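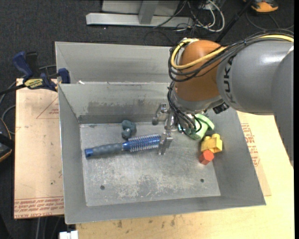
Against the Better Hairbrush

I have been buying round hairbrushes for most of my adult life and I am tired of hearing that they have improved. The latest one I was talked into is a Strebel, and the box promised more than 50 things about my hair, none of which I could check. It has a vented barrel. It has a "comfort zone" on the handle. My hair looks the way it looked in November, before I owned it.

Take the handle, where most of the selling goes on. Bumps are the fashion. A blue and gray brush with a bumpy grip and a bright blue cap on the end looks like it belongs on a bicycle, and I suppose that is the idea: it says sport, it says control. I have never once lost control of a hairbrush. What I have done is spend an evening with a toothpick getting dried styling cream out from between the bumps on mine. A smooth handle wipes clean with a damp cloth in a few seconds.

Then there's the hole in the end cap. Plenty of brushes have one, and the makers tell us it is for hanging. Who hangs up a hairbrush? I put a hook by the mirror once, to be fair to the idea. The brush hung there for two mornings and then went back to rolling around in the drawer with the others.

Urero sells a cleaning rake for its brushes, separately of course, and the leaflet claims 694 users preferred it to their fingers. Preferred it how? I tried the thing. It pulled out some of the hair and left the rest wound around the base of the bristles, so I finished with my fingers anyway.

I'm told the Dustetti is different. Maybe so. The woman at the counter said the same about the last one, and she may have believed it. What I would pay for is a plain brush that comes apart for washing and can be bought again in the same shape ten years later. Until somebody makes that, I'm keeping my old one, which has lost a few bristles on one side and still gets through my hair before work.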